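Section 4. Setting Up the Towel Sorting Practice Table

By now you should have both arms bolted down, powered and homed (Section 3), and the Doloro control program running on your shop computer without complaints. If the program still shows a yellow bar across the top, please go back and finish homing first. It only takes a minute, and it will save you a good deal of head scratching later on.

We suggest towels for a first job. They are cheap, they forgive a clumsy grip, and you can drop them as often as you like! Any soft cleaning towel will do, but pick at least two colors that are far apart. Our own build group started with white and cream, and we lost most of a November to it.

4.1 Preparing the table

1. Wipe the tabletop and let it dry. A dark, plain surface gives the color finder the easiest time.

2. Set your bin or basket where one arm can reach over the rim with its elbow still bent. If the arm has to stretch out straight to get there, move the bin closer.

3. Drop the towels onto the table from a little height and leave them however they land. Resist the urge to smooth them out – the arms need to learn on a mess, and a tidy row of towels teaches them very little.

4. Check that the cables on each arm have enough slack for a full turn of the wrist. Tie them back to the upper link with the soft straps from the Huerta kit, never with wire.

CAUTION: Keep hands, sleeves and hair out of the reach of both arms whenever the motors are on. The stop button should be where you can hit it without leaning over the table.

4.2 First lift

1. In Doloro, open the Wanel profile and set the travel speed to 200. You can go up to 300 once things are running smoothly, but please live with the slower setting for an evening or two.

2. Choose one arm and put the other on Hold. Two moving arms are a lot to watch when you are new to this.

3. Lower the open gripper over the highest fold of a towel, close it, and raise it slowly. Pick the fold, not the flat part. Flat cloth tends to slide out of the fingers.

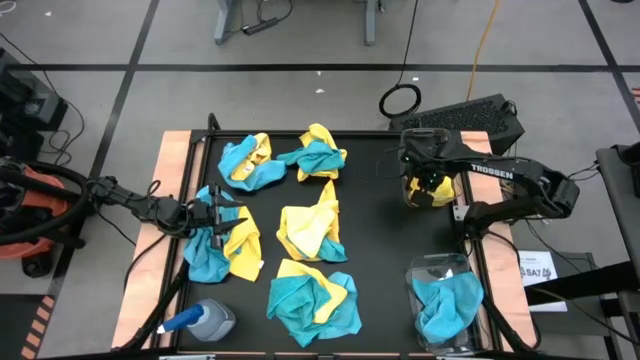
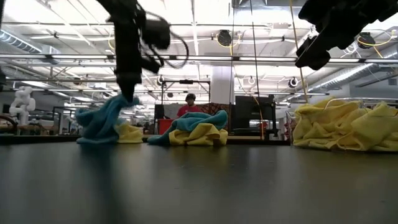 Towels in the grippers, with more waiting on the table.

4. Pause at the top of the lift and count to three before you move sideways. A hanging towel swings more than you would think, and a swinging towel likes to catch on the bin.

5. Move over the bin, lower until the bottom of the towel touches, and open the gripper.

6. Repeat with the other arm, then release Hold and try the two together.

NOTE: If Doloro stops with code 661, the gripper has closed on nothing, or on so little cloth that it can't tell the difference. Press Clear, raise the arm by hand control, and go in again a little lower. You will see this code often in the first hour, around one lift in five for most of us, and it does no harm.

4.3 If two towels come up at once

This happens to everybody. Don't try to shake one loose with the arm, as it is hard on the wrist joint. Lower both back to the table, open the gripper, and take hold nearer to the edge of the towel you want. If it keeps happening, check the finger pads. The Grendetti pads wear smooth at the tips and then need more squeeze, which gathers up whatever is underneath. Turn them end for end before you buy new ones – you get a second life out of them that way.

When you can clear the table without stopping, save your settings under a new name and go on to Section 5, Sorting by Color.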